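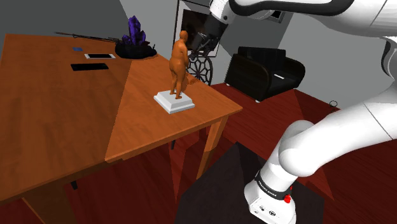 COLORS / Ages 8 to 11

Why is orange called orange?

By Kamil Holub, 16 February 2018

Quick question. Which came first, orange the fruit or orange the color?

The color was always there, obviously. Sunsets, fire, foxes, pumpkins. But the WORD came from the fruit. English speakers had the fruit name first and then borrowed it for the color. So for a very long time people in England looked at a fox and had no word for what they were seeing. They just said red.

Bit weird, right? Let's go through it fast, there's a lot.

The long trip of one word

Start in India, a long, long time ago. The word for an orange tree in Sanskrit (a very old language) was naranga. Traders carried fruit west and the word went with it. In Persian it turned into narang. In Arabic, naranj. Spanish speakers heard that and made it naranja, which they still say today.

Then something happened to the N. In French it dropped off and we got orenge, later orange. Why? Probably because "une norenge" and "une orenge" sound almost the same. Say them out loud a few times. You can't hear where one word stops and the next one starts.

English has done that too. An apron used to be a napron. An umpire was a noumpere. People heard "a napron" and wrote down "an apron" and it stuck.

So what did people say before?

Red, mostly. Sometimes yellow. Old English had a word, geoluhread, and if you say it slowly it's yellow-red. Not very catchy.

You can still find leftovers from those days:

Robin redbreast. Look at a robin. Orange!
Red hair. Orange, on most people.
Red foxes. Same.

The names were handed out before orange was a color word, and then no one changed them. Names are lazy like that.

What orange light is

White light from the sun is lots of colors mixed up. When it goes through raindrops it spreads out and you get a rainbow. Orange sits between red and yellow, always in that spot, never anywhere else.

Light moves in waves. Red waves are the longest ones we can see. Violet are the shortest. Orange waves are a bit shorter than red and a bit longer than yellow.

A thing looks orange because of what it does with the light that hits it. Take a little orange statue of a person, standing on a wooden table. The orange stuff on the outside soaks up most of the blue light and bounces back plenty of red and some green. Your eye gets that mix, your brain says orange. Turn off all the lights and the statue isn't sending any light to your eye, so no orange. Is it still orange in the dark? Argue about that one at dinner.

Your eye doesn't have an orange detector, by the way. It has three kinds of color cells (they're called cones). One kind is best at long waves, one at medium, one at short. Orange light sets off the long kind a lot and the medium kind some, and the short kind hardly at all. Your brain compares them and there you go.

Screens use this trick. A phone or TV has tiny red, green and blue lights and no orange ones. For orange they turn red all the way up, green part way, blue off. If you have a really strong magnifying glass and a grown up who says okay, look at an orange picture on an old TV screen. Red and green stripes or dots. Step back and it's orange again.

Sunsets

At noon sunlight comes down through the air by a fairly short path. At sunset it comes in sideways and has to get through a lot more air. Air bounces the blue light off in all directions (that's why the daytime sky is blue). By the time evening light gets to you most of the blue has been knocked out of it. What's left is yellow, orange, red. Smoke and dust in the air change the colors too.

Don't stare at the sun to check. Look at the clouds on the other side of the sky, they get the color too.

Carrots, leaves and flamingos

There's a family of chemicals called carotenoids. Long name. Say ka-ROT-en-oyds. They are yellow, orange and red, and plants make them.

Carrots are full of one called beta-carotene. Early farmed carrots were mostly purple or yellow, and orange ones got popular later. You might hear that Dutch farmers made them orange to honor a royal family. Good story, but there isn't much proof for it.

Leaves have carotenoids too, all summer long. You can't see them then becuase the green stuff, chlorophyll, covers them up. In fall the tree stops making chlorophyll, the green fades, and the yellow and orange show through. By November it's mostly crunchy brown where I live.

Flamingos can't make their own color. Baby ones are gray. They get pink and orange from the shrimp and algae they eat. Salmon, same idea.

Can a person turn orange? A little bit, yes! Eat a whole lot of carrots for weeks and your skin can go yellowy orange, on your palms especially. It goes away when you slow down on the carrots. One or two at lunch won't do it.

Orange means look here

People are good at spotting orange outdoors. Most of what's out there is green, brown, blue or gray, and orange stands out from all of it. So we use it for:

traffic cones
life jackets
road worker vests
hunters' hats and vests
the "black box" on an airplane, which is really bright orange so searchers can find it

Deer don't see orange the way we do – they have two kinds of cones where most people have three. A hunter's orange vest probably looks dull to a deer and blazing to another hunter. Tigers use the same thing the other way around. A tiger looks bright orange to you, but to a deer it likely blends in with the green leaves. Good for the tiger.

Basketballs used to be brown. They were changed to orange in the 1950s so players and people in the seats could see them better.

Orange paint

Red plus yellow. You knew that. But which red? Some reds have a bit of blue hiding in them and then your orange goes muddy. Pick a warm red, a tomato red. Start with the yellow and add the red a tiny bit at a time, red is strong and takes over quick.

Painters long ago didn't always mix it. Some used a mineral called realgar, a lovely orange-red that has arsenic in it. Poison. Others used ocher, which is just colored earth, and much safer.

The Wanholm museum in Clollport has a drawer of old paint powders you can see through glass. There's a Kopecký paint box there too, with the orange nearly used up and the brown hardly touched. They asked visitors to pick a favorite color and 1,261 kids voted. Orange got 600. I was suprised, I thought blue would win easy.

Try it at home

You need: yellow paint, red paint, a plate, a brush, white paper. I used Pamix poster paint, any kind is fine.

1. Put a blob of yellow on the plate.
2. Add a speck of red. Mix. Paint a stripe.
3. Another speck. Mix. Stripe next to the last one.
4. Keep going till it looks red.

Now ask someone to point to the first stripe that's orange and not yellow. Then ask someone else, and don't tell them what the first person said. They might not pick the same stripe. Colors slide into each other and we decide where to put the names.

Want another one? Put a small square of your orange on blue paper and the same orange on red paper. Look at both. On the blue it seems to jump out. Same paint.

Words to know

Carotenoid – a yellow, orange or red chemical made by plants and some tiny living things
Chlorophyll – the green stuff in leaves
Cone – a cell in your eye that helps you see color (also a traffic thing, also ice cream)
Ocher – earth used as paint, yellow to reddish

And does anything rhyme with orange? People say no. There's a hill in Wales called the Blorenge. Go look it up on a map, it's near Abergavenny.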